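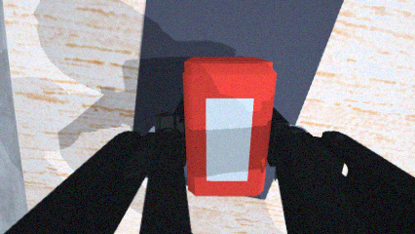

Red block with a blank, pale label. Computer render.

Thread on stair climbing as exercise during the workday. I've been logging mine since December and the notes are long enough now to be worth posting. February 18, 2024.

1/ The stairwell is in the Drirwood building, where I work. Three flights from the lobby to our floor, 75 steps in total. Concrete treads, metal handrail on both sides, a landing at each turn. I count only the steps going up. Going down is logged as a separate line and never added in.

2/ The weekly target is 3000 steps up. At 75 per climb that makes 40 climbs, or eight per workday. One of those is the morning arrival and one is the return from lunch, so six have to be placed deliberately.

3/ Placement matters more than I expected. In the first two weeks I did the six extra climbs back to back before lunch. Legs were fine. Concentration afterward was poor and I needed a clean shirt. Spread out at one climb per hour, the same total causes neither problem.

4/ Pace. I use a metronome set to 100 beats per minute, one step per beat. The full climb then takes 45 seconds plus the landings. Without the beat I start too fast on the first flight and drag on the third – the log shows this clearly on any day I left the earbuds at my desk.

5/ At that pace I can speak a full sentence at the top but would prefer not to. For a short effort during work hours that is the right level for me. If I can chat easily the whole way up, I treat it as transportation and still log it.

6/ Foot placement. Whole foot on the tread when it fits. If only the front of the foot is on the step, the calf does a large share of the work and is the first thing to get sore. My treads are deep enough for the whole shoe. Older stairwells often aren't.

7/ Push through the heel and midfoot and stand up fully on each step before loading the next one. A slight forward lean from the hips is normal. Folding at the waist is a sign that the pace is too high or the day is too late.

8/ Knees. The knee should track over the foot and not drift inward. Easiest check: look down for a few steps at the start of the climb, then look up again. Mine drifts on the left when I'm tired. Slowing the metronome fixes it for that climb.

9/ Handrail. Light contact going up is fine and I don't consider it cheating. Pulling on it takes load off the legs and makes the log less comparable between days. Going down I keep a hand on it every time.

10/ Descending is the part that made me sore. The thigh muscles lengthen under load on the way down, and that kind of work produces more next-day soreness than the climb does. For the first two weeks I took the elevator down after each extra climb. After that I walked down once a day, then twice, then always.

11/ If you start from very little activity, I would copy that order. Up on foot, down by elevator, and add descents slowly. People tend to do it the other way around.

12/ Two steps at a time: tested for one week. It shifts the work toward the glutes and the back of the thigh, and it breaks the count, as my watch read every double step as one. I now use it for the last climb of the day only and enter it by hand.

13/ On the watch. It's a Ranik, an old one with a barometer. It records floors from pressure change, and it misses a floor when the stairwell door is propped open on a windy day. The step counter is better as long as the arm with the watch is swinging. Carrying a laptop on that arm ruins it.

14/ So the manual tally is the record and the watch is a cross-check. I tried the Pustiren app for a month. Entry is quick, but the weekly export merges up and down into one number, and that was the one thing I needed kept apart. Back to a spreadsheet. Columns: date, climbs up, climbs down, pace, shoes, notes.

15/ Shoes. Flat sole, heel counter that holds, laces tied. I keep a pair under the desk. Leather soles on smooth concrete are a bad idea in either direction. The shoes column exists because of one slip in wet boots, no injury.

16/ Someone will ask about step platforms. I have a Kollár at home and used it over the holidays while the building was locked. Same number of steps, same metronome. It felt easier, and there's a plain reason: the platform is lower than a stair riser, so each step lifts the body a shorter distance. Set the height to match your stairs if you want to compare them.

17/ The other difference is that a platform makes you step down backward after every step up. The rhythm becomes up-up-down-down and the calves get far more of it. I log platform sessions on a separate sheet.

18/ Results so far, for one person with a spreadsheet. Breathing at the top settles sooner than it did in the first week. The late-afternoon climb, formerly the worst, is now the same as the others. Weight unchanged. I was not trying to change it.

19/ Sleep: no difference that I can separate from other things. I stopped recording it in the third week.

20/ Missed weeks: two. One from a cold, one from travel. After the cold I restarted at half the target and was back at 3000 the week after. I did not try to make up the missing climbs and wouldn't suggest it.

21/ Things that stop a climb right away: chest pain or pressure, dizziness, sharp pain in a joint. Sit on the landing, don't finish the flight, get help if it doesn't pass at once. Anyone with a heart, lung or knee condition should talk to a doctor before setting any target at all.

22/ Practical note on doors. Check that your stairwell doors open from the inside on the floor you're climbing to. On ours, the second floor locks behind you and the others don't. I keep the badge on a lanyard and the phone in a zipped pocket.

23/ Next change: same weekly total, but two of the daily climbs at a slower beat with a light backpack. I'll hold the pace fixed within each week so the rows can be compared. Downhill trips stay unloaded for now.

24/ Spreadsheet template is in the reply below. The yellow cells are formulas. If your stairwell has a different step count, change it in the top row and the weekly climbs will update.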